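Open House at Clusthorpe, or How I Fell for a Plate

I got to the Clusthorpe open house at 10, just as the doors opened, and I'm so glad I did, since by lunch you could hardly move in the hallway. Admission was free and Sunee Kongkaew at the front desk gave me a paper map (two floors, 53 stops!) and told me to start at the back and work forward. Good advice. The tableware corner was my first stop and I could have stayed there all morning. I have a real weakness for green dishes, the soft minty kind my grandmother kept for company. 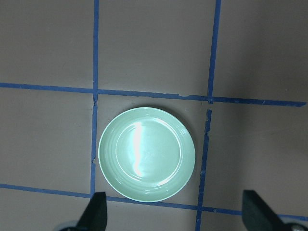 She had six of them and we fought over who got to set the table. Anyway, Mayuree Siriwan was in charge of that corner and she was lovely, happy to talk glazes and rims with anyone who stopped. I asked which colors people go for and we ended up comparing kitchens for a good ten minutes, with Kittipong Luangrath chiming in for plain white. 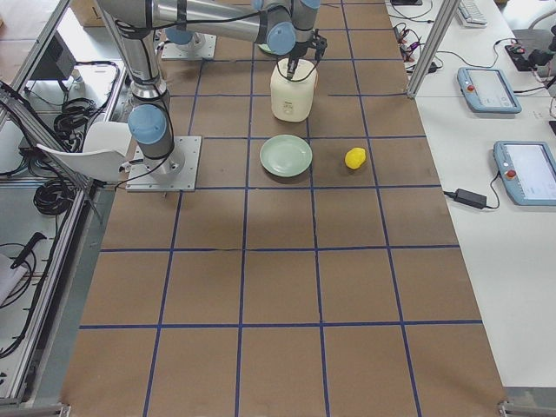
Table layout is something I think about a lot, probably more than I should! At home I just shove things wherever they fit. Seeing brown paper marked off in squares with blue tape made me want to try it on my own dining table before the next big family meal. And the lemon one square over from the plate, what a cheerful pair of colors. I'd eat lunch off that every day. A big white jug stood behind the plate, too, and even that looked good against the brown.

Upstairs was quieter, with coffee and sesame cookies by the window. Go in March if they run it again, and park on the hill side.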